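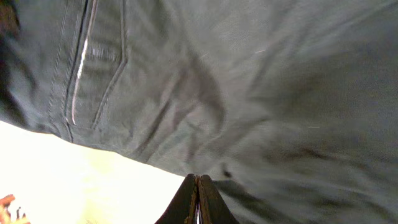 Laundry arm tips, part two. Everything I've picked up living with the Calach folding arm, the counter-top one from Drilar. Part one was setup and where to bolt it. This one is mostly heavy stuff – work pants, aprons, dark twill – as that's what you all wrote in about.

Quick answer first for people in a hurry. Is it worth it? For towels and tees, yes. For work pants, yes with prep. For fitted sheets, no. Don't even try. I lost an evening to a fitted sheet.

BEFORE YOU START

Empty the pockets. All of them. The arm does not know what a tape measure is and will happily fold it in.

Zip up, button up, belt off. An open fly gives the fingers two edges to pick from and it picks the wrong one.

Shake each pair out hard before it goes on the table. One good snap. Big creases across the leg are the main reason it misses a hem. It reads a ridge as an edge, closes on that, and you get a pinch in the middle of the thigh with everything dragged sideways.

Lint roller, dark cloth only. Doesn't matter for the grip, it's just that once they're folded the fluff is folded in there too and you'll see it when you put them on.

LIGHT

Biggest single improvement I made and it cost nothing. Dark pants on a bright table is good, the edge of the cloth stands out. But there's a point where the table is so bright the camera can't see much of anything on it. I had a lamp pointing straight down and the bare table washed out white. Turned the lamp to the wall and let it bounce. Much better.

Dark pants on a dark mat – forget it. Dark mat is for the whites.

Watch out for shiny edges too. A pressed seam on heavy cloth can catch the lamp and show up as a bright line, brighter than the real hem. If the arm keeps going for the side seam, move the lamp, don't touch the settings. I fiddled with settings for two days before Kaja Strazds (she had hers a month before me) told me to just move the lamp.

GRIP SETTINGS

The menu has Light, Medium, Heavy. What I use:

Tees, pillowcases: Light
Dish towels: Light, or Medium if they're the waffle kind
Jeans, twill, canvas aprons: Heavy
Double stitched seams and pocket edges: Heavy, and slow the close speed down one notch
Anything knitted: Light and stay in the room

The slow close matters. On thick felled seams a fast close tends to skid off the ridge. Slow close, it sort of climbs on and holds.

If it picks up one layer when you wanted both, have it come in lower. "Approach height" in the second menu. Go down one step at a time. Go too low and the fingertips scrape the table and it stops with a beep. No harm done, just press resume.

Keep the fingertips clean!! Damp cloth, every few loads. They pick up a film from fabric softener and then everything slips. Do not use rubbing alcohol, the Drilar booklet says it dries the pads out. I skipped softener altogether in the end and my towels are better for it anyway.

POCKETS

Pocket openings are trouble. A fingertip goes inside, closes, lifts, and now you have pants hanging from a pocket. Three ways around it:

Lay them pocket side down. Works on front pockets, useless on cargo pants.

Start from the hem end. Turn the pants around so the cuffs are nearest the arm. This is what I do now for nearly everything.

Mark a no-go patch. On the app you drag a box over the pocket and it stays out. Good but slow, you have to do it for each pair. Fine if you're folding five of the same uniform, silly for a normal basket.

Amrit Lavoie wrote in to say he pins pocket openings shut with a flat clip. I tried it. Clip ended up inside the fold and I sat on it. So, your call.

IF IT BUNCHES

Stop it. Don't let it carry on and "fix" itself, it only makes a ball. Pause, smooth the cloth flat with your hand from the waist down, back off, resume. It takes a fresh look every time you hit resume so you don't need to start over.

Keep your fingers out while the light's green. I know. Still.

If the same pair bunches over and over, fold the legs together by hand and let the arm do only the last fold. Half the work is still half the work.

CLEAR THE TABLE

Small things near the work confuse it. Bottle caps, clothespins, kids' toys, anything with color. Mine went after a peg once and set it very neatly on top of a folded towel. Sweep the table off before you press start.

THE SERVICE PLAN

Drilar sells the arm with the Larnitz plan, a tech checks it over and swaps the finger pads. Several of you asked if you need it. My take – first year yes, then drop it. The pads are the only bit that has worn out on mine, and you can get them seperately. Swapping is 2 screws. Put a bowl underneath, the screws are tiny and they roll.

Gediminas Mockus runs one in his workwear shop and keeps the plan going. His counter reads 3,741 folds. Mine says 272. So, different needs.

The cheaper one from Ots I haven't tried. Baiba Kazlauskienė has and says it's fine on towels but it let go of her jeans halfway up more often than not. No slow close on that model as far as she could find. I'll have a loaner in July and will report back.

THINGS I'D CHANGE

The beep. Too loud, no volume setting, woke the baby.

The app forgets your no-go boxes when you close it. Please fix.

Cord is short. You'll want an extension, and tape it down along the back of the table so it doesn't snag the arm.

No sock mode. Why is there no sock mode.

ONE MORE, FROM A READER

Zane Jankauskaitė says she irons a sharp crease into work pants the first time and after that the arm follows it. I've done it on one pair so far and it did seem to come out straighter, but one pair is one pair. Don't steam them right on the table though, the arm doesn't like a damp surface and niether does the table.

Next up is bedding, minus the fitted sheets. Send questions by 25th June if you want them in that one. Tell me which finger pads you have, old or new, the answers are diferent.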